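Skelesbridge Short Course in Robot Teaching
Handout 4: Recording a demonstration by hand
Revised 9 March 2019

Last session dealt with remote control, where the operator drives the arm through a joystick or a second arm and watches it move. This handout covers the other common method. The operator holds a gripper in each hand and does the task directly, with no arm in the loop. The recording is made from the tools, and the learning software works out later how an arm should follow the same path.

Our task for the unit is putting books away in an expandable bookend. It sounds easy, but books are slippery, they come in different thicknesses, and a book that is flat on a table gives the fingers very little to hold.

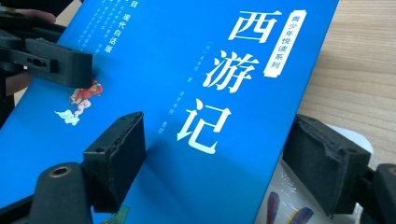 Figure 1. Gripper fingers at the cover of 西游记, modern vernacular edition.

Points to watch at the grasp:

Keep the fingers in view of the tool camera. If your wrist turns so far that the book covers both fingertips, the software has nothing to line up with.

Close slowly. A fast close gives only a few useful readings between open and shut.

Watch your own fingers. They should stay on the grip and out from between the pads.

A paperback bends when it is lifted by one corner — a hardcover does not. Record both kinds. A model trained only on stiff covers tends to lift too early on soft ones.

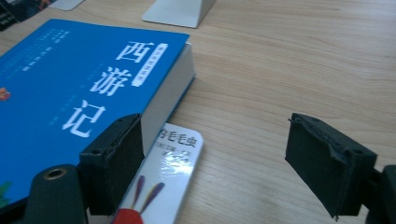 The approach matters as much as the grasp. Start each one with the jaws open wider than the book is thick, and come in along the line you mean to lift on. If you miss, back off and try again without stopping the recording. Corrections are useful data, and the Ultero set we use in lab keeps 18 of them on purpose.

Where items overlap, decide which one moves first and stick to that order within a session. Mixed orders can be added later as a separate batch.

Now the two-handed part. One hand carries or steadies while the other waits or gets ready for the next item. New operators often let the waiting hand drift, and the model learns the drift too. Park it in a spot you can return to.
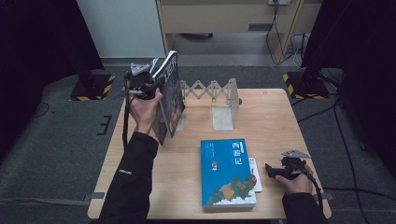
Check cable slack before every take, on both sides. A cable that pulls tight changes how you move your wrist, and you may not notice until playback.

For the lab: record 13 takes per pair and name them by the Furnival scheme. Mark failed takes with an F and keep them. Bring one question about playback to the next meeting.

Reading: course packet, page 135 to the end of the section.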